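Ramcombe House Linen Refit
Progress report to the Tustley Housing Fund
Period covered: February to 16th March
Prepared by: Beatrice Kinyua

1. Scope

The grant covers replacement and reorganization of bed linen and towels at Ramcombe House, a short-stay residence for people between tenancies. The work has four parts: condition check of existing stock, purchase of replacement items, a revised laundry and storage routine, and a written standard for making up rooms. Furniture and mattresses are outside the grant and are not reported here.

2. Status against plan

Condition check: complete.
Purchase, first order: complete, delivered and checked in.
Purchase, second order: placed, not delivered.
Storage: shelving fitted on the upper floor. Lower floor outstanding.
Room standard: second draft in use, final version due at the end of the next period.

The lower floor closet could not be shelved as planned. The back wall is hollow board and did not hold the brackets. A freestanding rack has been priced and falls within the existing storage line. No change to the total budget is requested.

3. Condition check

All sheets, covers and towels in circulation were taken through the laundry and inspected at the folding table. Items were graded keep, repair or withdraw. The grading rules were as follows.

Keep: fabric sound, hems intact, no thin areas when held against the window. Faded print is not a reason to withdraw.
Repair: open seam, loose hem, missing button or tie. Repair only where the work takes under 10 minutes.
Withdraw: holes, thin areas, permanent staining, elastic that no longer grips the mattress.

The rule on faded print was debated. Several of the older patterned covers, including those with leaf and fern designs, have lost much of their color, but the cloth is good and will outlast some of the plain stock bought later. They stay in use. Withdrawing them would have used up a large part of the first order for the sake of appearance only.

Fitted sheets were the weakest group. Most failures were in the elastic, and most of those were at the corners. High dryer heat is the probable cause. The dryer has been set to medium for all bedding and the setting is now marked on the control panel with tape.

Withdrawn cotton items were cut for cleaning cloths. Withdrawn towels in usable pieces went to the animal shelter in Tustley.

4. Purchasing

The first order went to Zunville, who supplied flat sheets, pillowcases and bath towels. The order came to 80 items. Two cartons arrived with crushed corners but the contents were clean and nothing was returned.

New towels were washed before issue. They shed heavily in the first wash and the dryer filter had to be cleared partway through the cycle. Shedding dropped to a normal level by the third wash. New towels are therefore washed separately until they have been through three cycles, and this has been added to the laundry sheet.

The second order, for fitted sheets and small blankets, was placed with Ndung'u after comparison of samples. Their fitted sheet has elastic around the full edge – the Zunville version has it at the corners only – and the price difference is small. Delivery is expected early in the next period.

5. Laundry and storage routine

Bedding and towels are now washed in separate loads. Mixed loads left lint on the sheets and took longer to dry, with the towels coming out damp after the sheets were done. Separate loads have shortened the dryer run for bedding by around 5 minutes.

Clean linen is stored by room set: one fitted sheet, one flat sheet, one cover and two pillowcases, folded together inside one of the pillowcases. Towels are kept on their own shelf, folded edge outward. New sets go to the bottom of the pile and sets are drawn from the top, so that wear is spread across the stock.

6. Room standard

The second draft sets out the order of work for making up a bed, the position of the towels and the check to be made before a room is released. Two points from the first draft have been changed.

Towels and small blankets were originally to be left on the chair. Not every room has a chair, so they are now placed on the bed, on top of the made-up cover, toward the foot. Soft pile items lose their fold easily when lifted by the middle, and the draft now says to carry them flat from underneath and fold them once more on the bed if they have slipped.

The cover is to be pulled even on both sides before anything is put on it. In the first draft this came last, which meant that the towels had to be moved and refolded.

7. Issues

Fitted sheets are short until the second order arrives. Flat sheets with tucked corners are being used in the rooms affected.

Labels on the older covers have faded and the bed size cannot be read on some of them. Size is being marked on the inside hem with laundry pen as each cover comes through the wash.

8. Next period

Receive and wash second order.
Install freestanding rack on the lower floor.
Finish size marking of older covers.
Issue final room standard.

Attachment: bedding and pile cloth

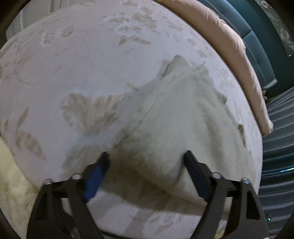 A-yeong Koo: Thank you, received. I agree with keeping the patterned covers in use. Before the final room standard is issued, please add a line on where spare blankets are kept overnight, as the present draft covers only what goes on the bed. The freestanding rack can go ahead under the storage line; send me the invoice when you have it.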